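Tumutthorpe Community Kitchen: spring progress report to the Trenberg Fund
Tuesday, April 22, 2025

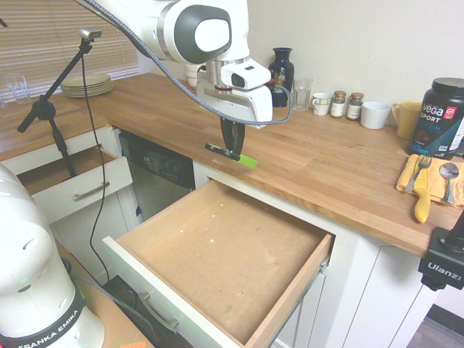
Hello again from Tumutthorpe! I promised you a proper update once the soup program had found its feet, and I think it finally has, so here goes. When I last wrote we were cooking out of a church hall with one working oven and a lot of optimism. We've now served 681 meals from our own kitchen, nearly all of them on weeknights, and the regulars have started complaining about the seasoning (I take this as a very good sign). The room itself is pretty much done. We went with white cabinets and an oak butcher-block counter in the end, with the dishwasher built in between the drawers, and I can't tell you how much happier the evening crew is now that washing up doesn't mean queuing for one sink. The counter will need oiling every so often, so I've put that in next year's running costs.

On the cooking side, we've settled into a pattern of two soups a night, one of them always vegan. Lentil and tomato wins every time. I tried to sneak in a beet one in the cold weather and most of it came home with me, so we'll leave that there. Bread comes from the Krishnan bakery, who give us whatever is left at closing, and on a good night that's more than we can use (the freezer is full of rolls, if anyone's asking).

Money next. We had $300 left over from the equipment line and I'd like your okay to move it to food, mostly onions, stock and cooking oil, which have all gone up since I wrote the budget. Stollora, our wholesaler, has agreed to hold its prices for us until August, so that helps a lot. Everything else is close to plan except the gas bill, and I've attached that one separately because it needs a bit of explaining.

The beginner cooking classes have been slower. We ran six sessions and had hoped to fill every spot, but the most we got was 11 people, and that was pie night. I think the late start puts off parents with small kids, so we're moving the class to Saturday mornings and letting kids come along. I'd love to try that for a full term before we decide whether to keep it.

Still to do: the food safety refresher for new helpers, a second big stockpot (the old one has a wobbly handle and I don't trust it), and a sign for the street door so people stop wandering into the dentist's. I'll send the receipts and the updated budget sheet by the end of next week. Come by for supper any weeknight if you're passing, we start serving at half past five.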